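Prernero workplace questions: the new stations and your job
Updated 1/31/23

We collected these questions from the staff at the Cevano site after the first information meeting. Some answers are short because we do not know more yet. We will add to the page in April.

What is the work at the new stations?
At present it is demonstration work. A person holds a gripper in each hand and does small handling tasks on a table, and the Prurix software learns from the recordings. Later, a robot arm will do some of the same tasks on the packing line.

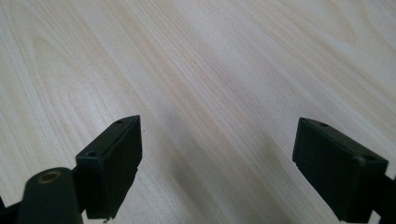
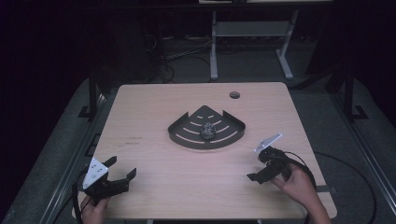
Lungile Pretorius wrote to us after the meeting that the work looks easy for the first ten minutes, and then you feel it in the wrists. She asked that nobody be put on it for a full shift. We agree with her, and the next answer is changed because of it.

How long can I be at a station?
The longest turn is 40 minutes. After it you go back to your usual work or take your break. You can do 2 turns in one shift, no more. If your hands or shoulders hurt, stop and tell your team leader. You will not lose pay for the time.

Do I have to do it?
No. At the moment 14 people have put their names down and this is enough. If you said yes and changed your mind, send a short message to Kgomotso Maluleke.

Will the robots take my job?
We cannot promise that every job stays the same. What we can say is that the present plan has no job cuts in packing or in returns. The plan does change the tasks. There will be less sorting of small parts by hand, and more checking, refilling and fixing of stopped equipment. Some people like sorting and will be sorry about this – we heard that clearly at the meeting.

Is my speed measured?
The recordings are kept for training the software. They are not used for performance reviews, and your team leader does not get them. Slow and careful is better here. If you drop something, carry on and finish the task in your normal way.

Is there extra pay?
Yes, there is an allowance for each turn. It is on your payslip in the line called Mota, which is the name of the project. If the line is missing, please write to payroll with the date of your turn.

What training do I get?
A first session of 5 hours, in paid time, with your own turns included. When the arms come to the packing line there will be a second course for everybody who works beside them, also for those who never did the demonstrations.

I am left-handed. Is it a problem?
No. You use both hands, and you may choose which one does the finer part of the task.

My question is not here.
Put it in the box at the canteen door or ask at the shift meeting. You do not have to sign it.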